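We use cookies to improve your visit. Accept | Manage settings

Packing the picnic tub
Last updated: January 1, 2020

Every December the Claltside foreshore fills with families eating out of tubs. A hard-sided tub beats a soft bag for fruit, and it rinses out under the garden tap. Lay the drink bottle flat against one wall, then the grapes, then the lettuce, whole. Don't stack anything on the greens. Ours held up for 3 hours in the shade, and the grapes went first.

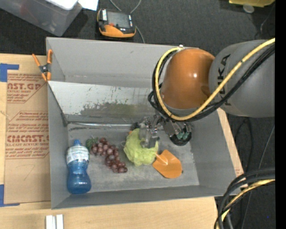
Readers at Castonar wrote in to say they never take a whole lettuce, as half of it comes home limp. They tear the leaves the night before and roll them in a damp tea towel.

Contact us | © Genenix Magazines | Back to top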